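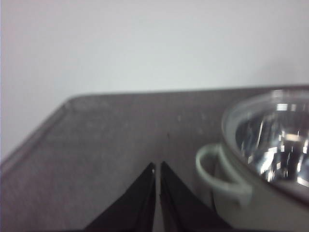

Specular surfaces are the part of our data where the wrist depth stream fails most often, and I would like to answer Veronika's question on this before I go to the second one. In the frame I attach, the inside of the pot is bright metal full of reflections, while the outside and the loop handle are pale and matt. For a depth sensor these are two very different objects. The handle can be measured quite well. The interior gives us either holes or, which is worse, values that look reasonable and are wrong by several centimetres. The motion blur on the rim is also typical for our wrist frames, so please do not expect clean edges if you download the set.

On 2 October, Veronika Barta wrote:

> Dear all,
>
> I have read the Kundgate report with interest, especially the section on grasping by handles. Two things are not clear to me.
>
> First, you say that you removed depth from the policy input and that the success rate went up. This is the opposite of what we saw at Estcombe with plastic bowls and mugs. Did you remove it everywhere, or only for the shiny objects? If only for the shiny ones, how does the policy know which is which at test time?
>
> Second, in the table of results there are 1199 episodes for training, but the text says 1000. Which one is correct?
>
> We are thinking of repeating the experiment here with our own arm, so I would be glad to have the details before we start collecting.
>
> Best wishes,
> Veronika

Dear Veronika, dear list,

Thank you for reading it so carefully.

To the first question. We removed depth everywhere, for all objects, in training and in testing. There is no switch between two modes. I understand why this sounds strange next to your result, and I do not think that your result is wrong. With plastic bowls the depth is mostly good, so you lose information when you throw it away. Our objects are nearly all kitchen pots and pans with a metal interior. When Bakos (our older policy, with colour and depth) came close to such a pot, the depth values began to jump from one frame to the next. The policy had learned to trust them, and it made small corrections to the left and to the right and often closed the fingers beside the handle instead of on it. The colour-only policy makes the same approach much more calmly.

We also tried a middle way, where the depth is kept but pixels with low confidence are masked out. It helped a little. The problem is that the sensor reports high confidence for many of the wrong values inside the pot, so the mask leaves them in. I would be interested to hear from anybody who has a better confidence measure than the one which comes with the camera.

One more detail, which is missing in the report and should be there: the white wall behind our table is smooth and has nothing on it. A colour-only policy could perhaps profit from such a simple background. We have not tested it in front of a shelf or a window, and until we have, I would not claim that the result holds in a normal kitchen.

To the second question. Both numbers are correct but the text is badly written, and this is my fault. We recorded 1199 episodes. From these, 1000 were used for training. The others were kept apart and were only used for choosing the checkpoint. The column heading in the table should say "recorded" and not "training". I will correct it in the next version.

As to the details for your own collection:

- **Start position.** The fingers start slightly open, above the table, and the pot is placed by hand on either side of them. We asked the operators to vary the angle of the handle as much as they could. In the first weeks they did not vary it enough, and a policy trained on the first 600 episodes alone was clearly weaker when the handle pointed away from the gripper.
- **Exposure.** Fix it. With automatic exposure the reflections in the pot change the brightness of the whole frame, and the handle can disappear into the table.
- **Blur.** We did not remove blurred frames. We tried it once, and the policy became hesitant during the fast part of the approach — probably it had never seen what a fast approach looks like.
- **Failed grasps.** We kept them if the operator recovered within the same episode, otherwise we deleted them.

The configuration files are in the Prillton repository, in the folder `handles/`. There are 2 of them, one for each policy, and the only difference should be the input channels. If you find another difference, please write to me, as this would change the comparison.

If you repeat it with your bowls and with a few metal pots on the same arm, I would be very happy to see both numbers side by side. I can send you our list of pots with the diameters — some of them are ordinary and should be easy to buy.

With kind regards,
Boglárka Fodor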